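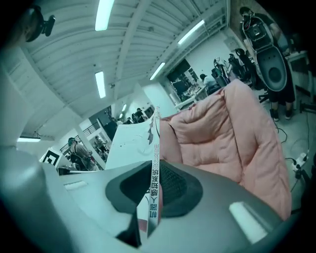 Clause 7 of the Wiston handling standard required every tool to carry its label where an operator could read it without changing posture. Hagos Tilahun had written the clause himself, at Mellgate, and in August he was sent to check that it was being followed. The strip on the first gripper was narrow and white, printed in dark Chinese characters, and it ran upside down along its length. He noted the orientation. He then looked across the floor to the person in black shorts, who was standing with a large black and gray device held in front of the body, and noted that as well, under Posture.

"Upside down to whom?" said Spanos.

Spanos ran the floor. She had asked the question politely and was waiting for an answer with a pen in her hand.

Tilahun consulted the clause. It said "the operator". It did not say whether the operator was the one holding the tool or the one receiving it. In five years of revisions the matter had not been raised.

"To me," he said.

"Are you the operator?"

"I am the inspector."

"Then I'll put down that it is legible to the operator and illegible to the inspector."

He considered this. The standard had a form for legible and a form for illegible. The forms were different colours and went to different offices. He asked for 20 minutes and was given a chair.

He drafted an amendment. The label should be read from the grip side, by the person whose hand was on the tool, at the start of each shift. He crossed out "hand" and wrote "hands", then restored it. He added a note on cables crossing the floor, which belonged under Clause 5, and initialled it separately.

Spanos read the draft twice.

"Steltance will want it in both languages," she said.

"It will be in both languages."

"Which way up?"

Tilahun took the page back and turned it round on his knee. At nearly half past four he wrote "see Clause 7" in the margin, and asked whether there was a later train.

By the Mellgate Reader fiction desk | August
30 shares | 7 comments
Contact | Copyright Mellgate Reader | Back to top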